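Chapter 4
Sorting and Laying Out Small Brake and Suspension Parts

4.1 Scope of the chapter

Chapter 3 dealt with the removal of parts from the vehicle. The present chapter covers the stage between removal and inspection, when parts leave the vehicle bay and are placed on the bench. Errors made at this stage are seldom noticed at once. A pad returned to the wrong side of an axle will usually fit, and a worn bushing placed among new ones may be hard to pick out by eye. The cost appears later, in uneven wear, noise or a repeat visit.

The methods given apply to parts that can be lifted in one hand: pads, shims, clips, pins, bushings and small brackets. Discs, calipers and control arms are stored on racking and are treated in Chapter 6.

4.2 Terms used

Layout surface. The covered area of the bench on which parts are set down. Nothing is cut, pressed or hammered on it.

Divided tray. A shallow tray with a raised rim and fixed dividers, used to keep groups of parts apart. The dividers do not move, so the position of a compartment can be written on the job card.

Friction face. The side of a brake pad that bears on the disc. The opposite side is the backing plate.

Bushing. A short sleeve that locates one part within another and, where rubber is bonded to metal, allows limited movement between them.

4.3 The layout surface

A white bench top shows dirt well but marks easily, and brake dust is difficult to remove from the joint between two panels. A paper cover is therefore laid over the working area before any parts are brought across. Plain brown paper is suitable. It gives enough contrast for both dark and bright parts, and can be thrown away when soiled.

The cover should lie flat, without folds, and should not run over the front edge of the bench. For the exercises in this book a piece 800 mm by 700 mm is sufficient. A margin of bare bench is left on at least one side for the job card and pen - these must stay clean.

Parts are set down with clear space between them. Pads are placed friction face up, so that glazing, cracks and the condition of any slot can be checked before the pad is handled again. Bushings may be stood on end or laid flat, but all bushings in one job are placed the same way.

4.4 The divided tray

Trays from different makers vary in depth and in the number of compartments. The Cullero and Oravec ranges both include a metal tray with three long compartments of equal width, and the exercises assume this pattern. The tray is placed with its long side running away from the worker, giving a left, a middle and a right compartment. It is not turned once sorting has begun.

Figure 4.1 Divided tray, brake pad and bushing on a paper cover.

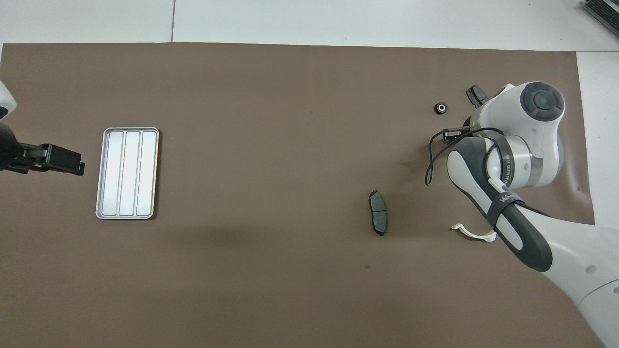

4.5 Order of work

1. Wipe the bench and lay the paper cover.
2. Place the tray at the left of the cover and check that all compartments are empty.
3. Write the contents of each compartment on the job card.
4. Set the parts out on the cover, pads friction face up.
5. Move the parts to the tray one at a time, pads first.
6. Compare the tray with the job card and initial the card.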